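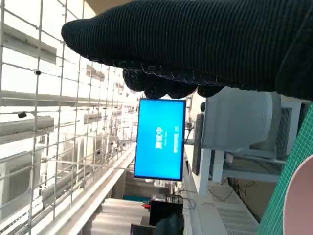

7 Jan 2019 – Back on the Fondano question: can the arm do the end-of-day chores without one of us standing next to it? So far it can do two of them, slowly. Wiping the mat passes. Putting small parts back in the Cluvitz bins passes if the bins haven't moved. Tidying cords is still a no. The black knit cover stays on for now, ribs running lengthwise, but I want the stitched seam farther back from the fingertips. Loops of cable like the ones under the white shelf frame are exactly what it would catch on.

Cord runs: 14 tries, 9 dropped. The drops were nearly all at the regrasp, same as in October. Slower closing didn't help. Longest run was 253 seconds for one cord, which I can coil by hand while talking.

Rojanasak wants dishes next. I'd hold off until cords are better – a dropped cord costs nothing.

To do:

- resew cover, seam back 9 mm
- rerun bins with one shifted on purpose
- ask Hadodora if the softer pads are in stock
- move the cord log to the shared folder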